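Home | About | Student Projects | Reports | Contact

How Our Town Talks About Bread: A Report on the Wusemow Bakery Survey

When Ilari Lehtinen and I picked our topic last fall, we thought it would be a small one. We wanted to know why people in Wusemow still walk past the supermarket to stand in line at Grimshaw, the old bakery on the corner, and whether their children will do the same. My grandmother has opinions on this, and I have tried to keep most of them out of the report.

We handed out a paper questionnaire with 14 questions and got 582 of them back, which was far more than our teacher had told us to hope for. Typing them in took the better part of the spring – the handwriting of people who love rye bread is something special – and we owe a big thank you to everyone who brought us coffee.

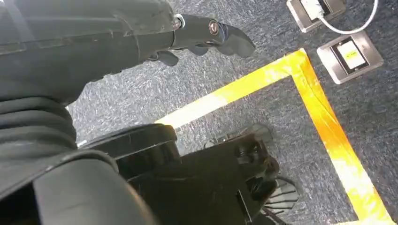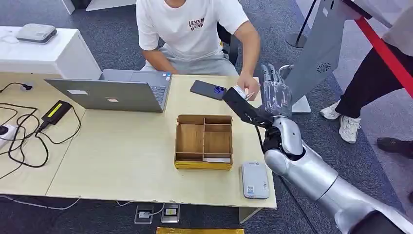 Wusemow, June

The plainest result is that people over sixty buy bread by the loaf and younger people buy it by the slice or the roll. We had expected price to matter most, but the word that kept coming back in the written answers was "smell." One man wrote a full page on the back of his form about the cardamom buns his mother used to buy, and I have copied it into the appendix because I could not bear to shorten it.

We also talked at length with 20 customers, mostly early in the morning while they waited. Ilari did the talking and I took notes (he is better with strangers, and I am better with a pencil). Several of them had moved here from Durkell and missed a dark, sour loaf that we have not found anywhere in town.

If we did it again, we would ask fewer questions about sandwiches.

Eero Keskinen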